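The Two Baskets

By Solène Texier

By the time Idalina Sampaio got the last of the boxes up the stairs it was past 6, and the light had gone that soft yellow color that makes even a bare room look as if somebody loves it. She sat down on the floor, right on the herringbone, and took off her shoes. Her mother had told her once that you should always go barefoot in a new place for the first evening, so the house can get to know you, and although her mother had said a great many things over the years (some of them about garlic, most of them about men), this was one Idalina had kept.

The apartment had cost her 3,000 to get into, what with the deposit and the key money and the man from Morkeck who came to look at the boiler and went away again. It was the most she had ever spent on anything at one time. She had written the check at her sister's kitchen table with Lillia, her niece, breathing on her elbow and asking whether that was a lot of zeros or only a medium amount.

"Medium," Idalina had said, and signed it.

Now there was a desk, which had come from Skonden in a flat carton and had taken her most of the afternoon, and there were the two baskets, and that was nearly all there was. The baskets were from Mrs. Urbonaitė downstairs. She had knocked before the first box was even open, a small woman in a big cardigan, holding one stacked inside the other, and she had said that they were for sorting, and that a person moving in should sort before she did anything else, even before she ate.

"Sort what?" Idalina had asked.

"Well, the things to keep and the things to give back," said Mrs. Urbonaitė, as though it were plain as butter, and went down to see to her soup.

Idalina had thought about that all afternoon, lying under the desk with the little wrench between her teeth. Give back to whom? She had things of her sister's, certainly, a cake tin and a good umbrella. She had a library book that was due in October of a year she would rather not mention. And she had, in the pocket of her winter coat, wrapped in a handkerchief, the small green thing that had belonged to Tomas, and that she had not been able to put anywhere at all.
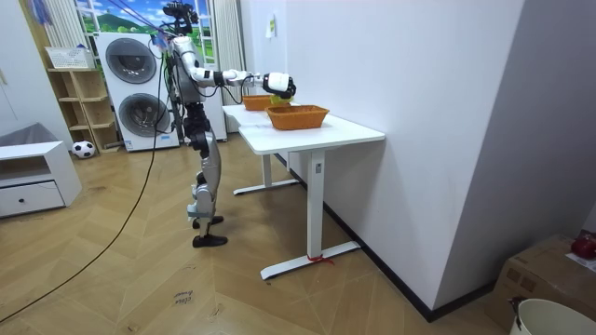
The near basket or the far one.

It weighed hardly anything. He had won it for her at a fair when they were both 20, after a great deal of throwing and a great deal of bad language, and he had been so pleased with himself that he carried it home in his own hand and forgot to give it to her until the next morning. It had sat on one windowsill after another. It had been to four cities. When they divided up the plates and the records and the dog's old blanket, very politely, like people at a bank, neither of them had said a word about it, and she found it later in her coat and never knew which of them had put it there.

She ought to mail it to him. That would be the grown-up thing, and she was 40 now, and she had a desk.

There were footsteps on the stairs, slow ones, and then the knock, and Mrs. Urbonaitė came in without waiting, with a covered bowl held in a dish towel. She looked over at the desk for a while. Then she set the bowl down on the nearest box and gave the towel a fold, and another fold.

"And have you sorted?" she said.

"I have one thing," said Idalina. "I don't know which basket is which."

"Oh, my dear," said Mrs. Urbonaitė. "I never decided either. Mine have had onions in them since my husband died." She took the lid off the bowl, and the steam went up between them, smelling of dill. "Do you own a spoon?"

Idalina got up, barefoot, and went to see which box the spoons were in.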